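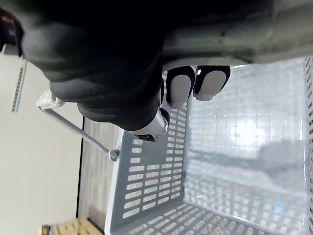

Gray plastic basket, slotted walls, seen from above.

Wogan basket notes – README

Covers the shopping baskets kept for the Dullia packing list. 600 rows, 3 columns: basket, item, remark. Last edited in January.

What to be careful with

The Vatier sheet gives 70 as the number of items a basket will take. I don't believe it. It doesn't say what the items were, and a box of tea is a long way from a bag of rice. Treat that column as a guess.

"Easy to clean" comes from the Cakmont listing, word for word. The walls and the floor are full of small holes, so I have my doubts – the remark column says what people wrote after wiping one down.

Weights were taken on 2 kitchen scales that did not agree. Both readings are kept. I would not average them.

Missing remarks are left blank. Blank does not mean fine.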